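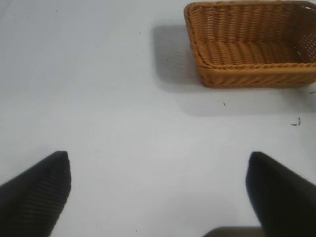
Constanza Garrido told the delegation that willow should never be hurried, and that most of the problems brought to her bench begin with rods that were soaked for too short a time. Her remark opened the annual visit of the Prastville Craft Heritage Association to the Cabral Basketry School in Bridedano, held in July.

The school occupies the former grain exchange, a short walk from the river. Members were received at 9:30 a.m. and divided into 3 groups. The first stop was the sorting room, where rods are graded by length and tied into bundles. The school purchased 644 bundles last season, most of them from growers in the Skosia valley. Staff explained that a wet spring had delayed cutting and that the price of the longer grades had risen as a result.

Each group then spent an hour in the teaching workshop. First-year students were at work on round bases, while the senior class practiced borders. The instructor demonstrated a three-rod plain border and a braided border on the same size of frame, and members were invited to try the opening strokes of each. The braided border uses more material and takes longer to learn. The school requires it for the final certificate.

The study collection, on the upper floor, holds 1,136 pieces. It includes eel traps, bread baskets, cradles, and a large group of market baskets given by families in the district. Cataloging is complete for the traps only. The Association has offered the use of its own record forms, and the school will reply after the fall term begins.

Lunch was served in the courtyard. In the afternoon the workshop was opened to the general public, and more than 200 residents attended the student sale. Several members placed orders for log baskets, which will be sent to the Prastville office for pickup.

The Association thanks the staff and students of the school for their welcome. Members who wish to borrow the printed guide to the study collection may request it at the front desk.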